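Seating the Blade on a Griltano Hand Gripper
October - by Mevard
Reading time: 5 min

By now you have a printed housing, a rubber collar and a finger blade that refuses to stand up straight. Mine leaned for most of a month.

Loosen the bracket under the slot before you touch the collar. Push the blade up through the slot until it stops, then back it off a hair and tighten the fasteners a little at a time, switching sides. If you hear a crack, that was the bracket. Print another.

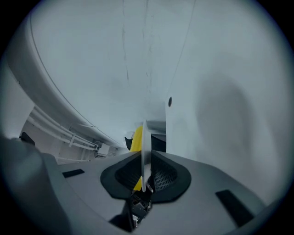

Next comes calibration, where patience goes to die. Open Jolutari, hold the gripper still and log a short run. My first one gave me 3,105 samples, of which 793 were usable. After I quit resting my elbow on the bench I got 1,181.

Now take it somewhere awkward and try reaching into a tight spot. A clear bench flatters everybody's work. If the blade rubs the collar - and it will - go back to the bracket.

Contact: Peng Workshop | Copyright Mevard | Back to top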